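What I Learned About Drug Testing in Horse Sports (and Why I Changed My Topic Twice)
by Gleice Batista
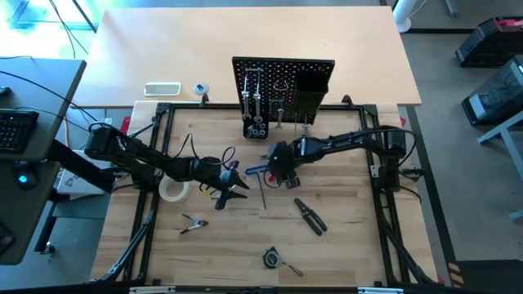
Who gets in trouble when a horse fails a drug test?
Usually the rider, even if somebody else fed the horse that morning. In most show rule books the rider or trainer counts as the "person responsible," so they answer for whatever is in the animal's blood or urine.

That question is how my whole project got started. I ride a little (badly) at a barn called Honorato, and last February one of the older riders there got a letter saying her gelding had come back positive after a small show. She was allowed to keep riding while it got sorted out, but she lost her ribbon and spent weeks going through feed bags. I wanted to know how a horse that never left its stall except to eat and jump could fail a test, and I ended up with way more material than I could fit in this report.

My first topic was going to be famous cases. I dropped it after one weekend because every article repeated the other articles. My second topic was the chemistry, and I got lost somewhere in the second chapter of the book Mr. Oshima lent me. So I went with the third idea, which was asking people at barns what they know about the rules.

I made a survey with 5 questions and got 17 people to fill it out. They were riders, grooms and a couple of parents. I handed it out on paper at Honorato and at Drarer, the bigger place across the river, where my partner Josué Andrade has a cousin who grooms. Josué did the Drarer ones and I did the rest.

The question that surprised me most was the one about feed. I asked if a horse could test positive from something in its regular food, and a lot of people wrote "no" with real confidence! But it can. Poppy seeds can get into feed, and so can caffeine if the feed was stored or shipped next to something like cocoa or coffee. Grooms can cause it too, by handling one horse's medicine and then mixing another horse's bucket with the same hands. The grooms did much better on this question than the riders, and Josué says I should have guessed that.

I also interviewed Edileuza Mendonça, who has managed shows for years and let me ask her things for most of an afternoon. She told me the hardest part of her job is the waiting. The sample gets split in two, the first part gets tested, and if it's positive the rider can ask for the second part to be opened. "People call me every day and I have nothing to tell them," she said. She also thinks the notices are written for lawyers, and after reading one I agree with her – I had to go through it three times.

Then there is withdrawal time, meaning how long you wait after giving a medicine before you compete. Lots of people at both barns were going by what a friend told them. One person wrote "ask the vet" for every single answer on the survey, and I gave them full points.

Problems with my project: the survey was too short, and question 4 was confusing because I used the word "substance" to mean two different things. Also, 17 people from two barns can't tell you what riders in general think. I would like to do it again at Vistetti, where the riders compete at a higher level and get tested more often.

My report ended up at 700 words before I cut it, and the part I cut was mostly about bandages. Thank you to Mr. Oshima for the book, which I still have and will bring back after the break.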